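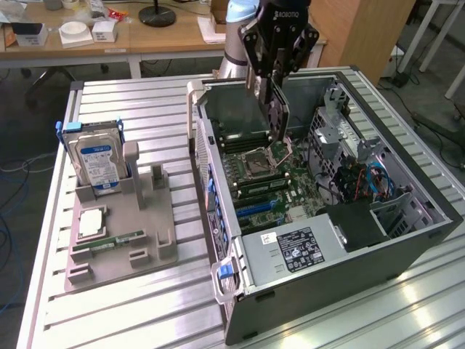
Home | Issues | Authors | Submit | Contact

3. Respite entitlements and their take-up in Prarnton

3.1 Background

The Prarnton respite scheme gives any adult who looks after a relative for more than 30 hours a week the right to apply for paid cover at home. The cover is arranged by the district office and delivered by two providers, Riklow and Moroz. Carers do not pay at the point of use. An earlier review (Nechyporuk, working paper) found that awareness of the scheme was high among carers already known to social services and low among everyone else, in particular those looking after a spouse.

The present section considers what happens between a carer's first enquiry and the first period of cover. Letters were sent to 1000 households on the district register, and interviews were held with 17 carers who had asked for help, whether or not they had received it.

3.2 The application stage

Most of those interviewed described the form as long but clear. The difficulty lay in the supporting papers. A letter from the family doctor is required, and carers who had moved into the district to live with a parent were often registered elsewhere. Several put off applying until January, when the yearly allowance is renewed, in the mistaken belief that late applications would be refused.

Figure 1

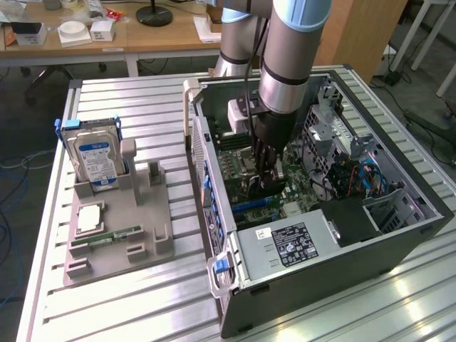

3.3 Matching and first visits

Once an application is approved, the provider proposes a care worker and a time. Carers placed great weight on meeting the worker beforehand. Where a meeting had been held, the first period of cover nearly always went ahead. Where it had not, some carers stayed at home throughout the visit, and the hours were recorded as used although no rest had been taken.

The Vurno advice line was mentioned favourably by those who had rung it, chiefly for help with appeals. Its opening hours were thought too short for people in work. We return to the cost of longer hours in section 5.

Comments

M. (carer): The doctor's letter took longer than everything else put together. My mother was still registered at her old address and neither surgery wanted to write it.

Reader, Prarnton: Will the interview questions be published with the final paper?

Nadiia Nechyporuk: Yes, they will be in the appendix, together with the covering letter.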